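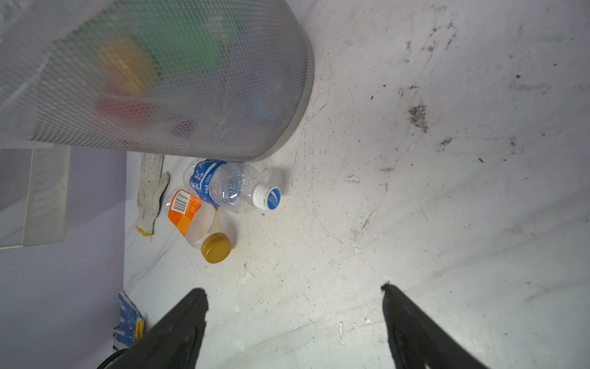 Leidy Flores wrote back within the hour to ask when one of these machines would be able to do a whole kitchen, bins and all, without a person standing by. Her guess was ten years. Ours is a bit shorter for sorting and a good deal longer for the rest.

Picking up after people — the work at hand

Two bottles on the floor, one crossed over the other, with a work glove beside them and a mesh bin on its side. A person clears that without thinking. For a gripper, the crushed bottle is the hard one, and the knit glove is harder still.

At Pisdale we ran 200 pickups on this sort of litter. Hard plastic went well. Soft things took some 22 seconds each, and a fair share had to be tried again. Rigoberto Zapata did the same job by hand in 2 seconds an item and got bored.

So, can machines do the chores yet? Some of them, slowly, on a floor set out for the purpose. Labels and caps are a separate problem, and we haven't started on those. Bottles come first, then cloth.

The Villca trials start in December, on a real shop floor. Comments are open until then. Please keep them to the colour-sorting and pickup work.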